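4. Setting up the display corner

Okay, the shelf is together, so now comes my favorite part! Before you put anything on it, give it a gentle push from the side. If it rocks, go back to step 3 and check the bottom tier.

1. Stand the shelf at the back of the table, long side facing you.
2. Line up your figurines on the top tier, leaving the same gap between each one. I like to set the middle one first and work outward.
3. Put the fruit bin to the right of the shelf, toward the corner. 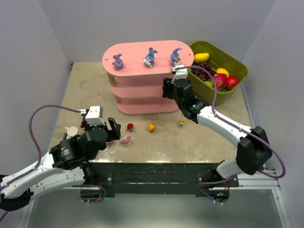 Fig. 4. Three bunnies on the top tier, fruit bin at right.

4. Fill the bin with the bigger fruit first, then drape the grapes over one side — they slide off if you leave them for the middle.

Note: Artificial fruit only, please. Real mangoes will drip (ask me how I know).

Caution: Keep each tier under 300 grams. Heavier pieces go on the table.

To swap the figurines later, take everything off the top and start again at step 2.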